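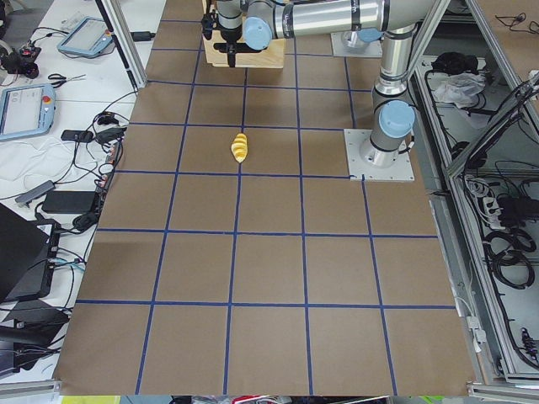 Dudás conseille de commencer par la pince seule, bras immobile, et de garder la même consigne d'effort pour les deux modèles comparés.

4.2 Essai comparatif des pinces

1. Chargez le profil Welach sur le contrôleur.
2. Réglez la course, puis relevez la valeur codeur doigts fermés (1 074 sur notre banc).
3. Placez les doigts de part et d'autre de la poignée et fermez à vitesse réduite.
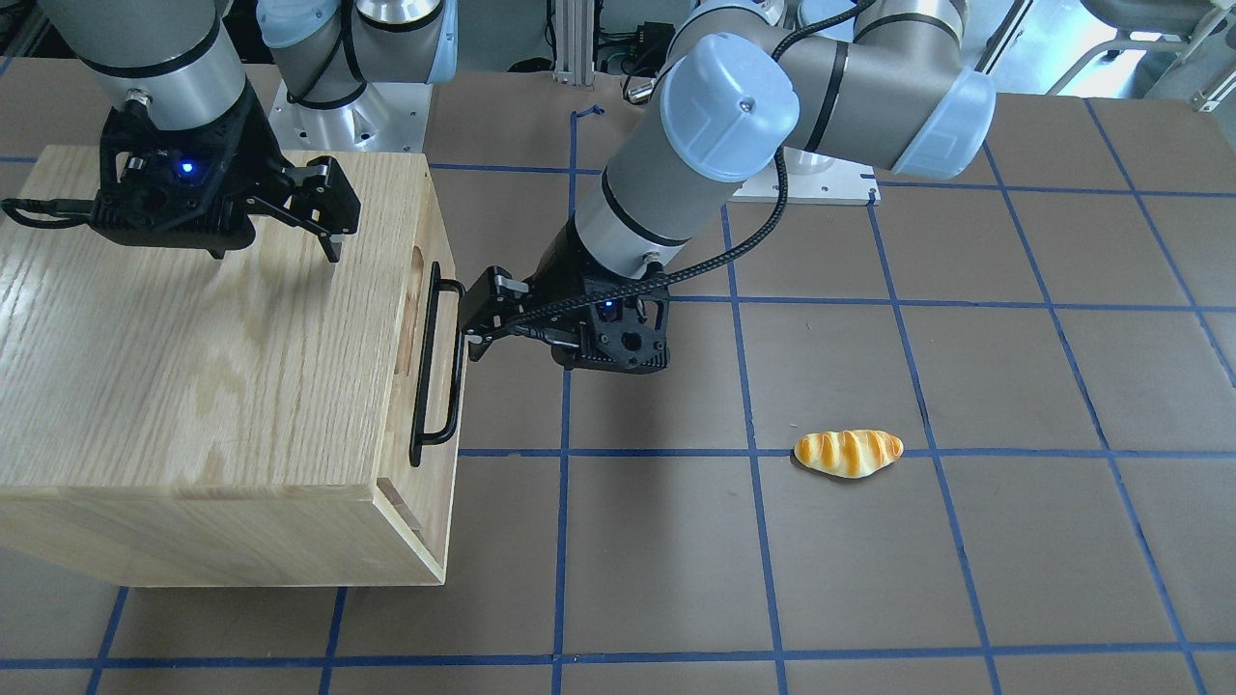

ATTENTION – PRISE SUR POIGNÉE

Gardez l'arrêt d'urgence à portée de main. Ne dépassez pas la consigne 196 avant la fin du premier cycle.

4. Répétez avec le profil Idik, sur 256 cycles.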